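The nightstand, finally

I have been promising myself since March that I would do something about the nightstand, and last night, with the dishes done and nothing on television that either of us wanted, I went upstairs and did it. I know a nightstand is small. I know there are people out there sorting whole attics and garages, and here I am writing a blog post over two drawers. But it had been bothering me for such a long time, and I feel so much better this morning, that I want to tell somebody, and that somebody is you.

It came to us with the house on Curmont, along with a coat rack we gave away and a mirror we still haven't hung. It's a honey-colored wooden thing with a rounded top, and the drawers have those oval metal pulls set into the wood that you have to hook your fingers into. I didn't care for it at first. It seemed a bit old-fashioned next to our plain bed, and for a whole year it stood in the hallway holding mail. Then the lamp stand broke, and the nightstand got carried into the bedroom for one night only, and of course it has been there ever since. I've grown fond of it. It has nicks along the edge and some little worn flecks on the top where the finish has given up, and I've stopped seeing them as something I ought to fix.

The upper drawer was easy, so I started there (always start with the easy one, if you're like me and need a little encouragement). Hand cream, reading glasses, the spare reading glasses, the earplugs, a library card that expired before we moved. I threw out the card and a tube of something from Flollcombe that had gone the color of weak tea. Everything else went back in, and I closed it again feeling very capable.

The lower drawer is a different story. The lower drawer is where things go when I'm tired. I'd find something on the rug at bedtime, too far from wherever it belonged, and I'd open the drawer with my foot, drop the thing in and push it shut again. Do that for a couple of years and you can imagine! There were receipts in there. There were 11 hair ties, which explains where they've all been, and a phone charger for a phone I can't remember owning, and a birthday card I bought for my aunt and never mailed — I'm so sorry, it's going in the mail this week. There was a paperback without its last chapter. I sat on the floor with a trash bag on one side and a shoebox on the other and took it out by the handful, and I got distracted by nearly everything.

I will say this for doing it slowly. When you tip a drawer out onto the bed, you get a mountain, and then you can't go to sleep until the mountain is gone. Taking things out in handfuls meant I could have stopped at any point. I didn't stop, but I liked knowing that I could, and I think that's why I got as far as I did. The tea I'd brought up with me went cold, and I drank it anyway.

By the end I was down to the toys, and that's where I lost my nerve a little. Those tiny colored bits, red and yellow and green and blue, get into every corner of this house, and I've never known what to do with them in such small numbers. And then there's the white plastic piece, like an open cube with slanting struts. I've turned it every way I can think of and I have no idea what it belongs to.

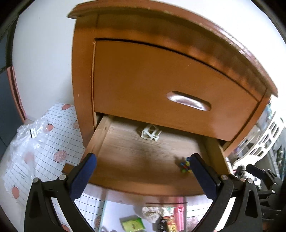 Máté Bodnár wrote back within minutes that he would keep every last bit, that small toy pieces are the one thing he's always regretted throwing out, and that a jam jar with a lid takes up no room at all and has rescued more than one afternoon at his house. He also thinks I should put the jar downstairs where people will find it, and leave the bedroom drawer for bedroom things.

I suppose he's right. I had been thinking of it as a question of keeping or tossing, when a jar on the kitchen windowsill would do very nicely. Luuk Maes, on the other hand, says to throw the lot away and never speak of it again, so you can see what sort of advice I get. The white piece is going in the jar too, until it's claimed.

What I haven't settled is what the lower drawer should be for, now that there's so much space in it. It's lovely in there, all pale wood, and I'd forgotten it was so much lighter than the outside. I wiped it out with a barely damp cloth and left it open for the night to air. I thought of extra pillowcases, but I'm not sure they'd slide in under the drawer above without catching. Maybe the two good scarves, or the notebooks I keep by the bed and never write in. My mother kept a bar of soap in with her linens, still in its wrapper, and I may do the same.

Next is the hall closet, and I'm not making any promises about that one. There's a box on the top shelf marked Vidmar in handwriting that isn't mine, and it's heavy, and I'll need the stepladder back from next door before I can get it down.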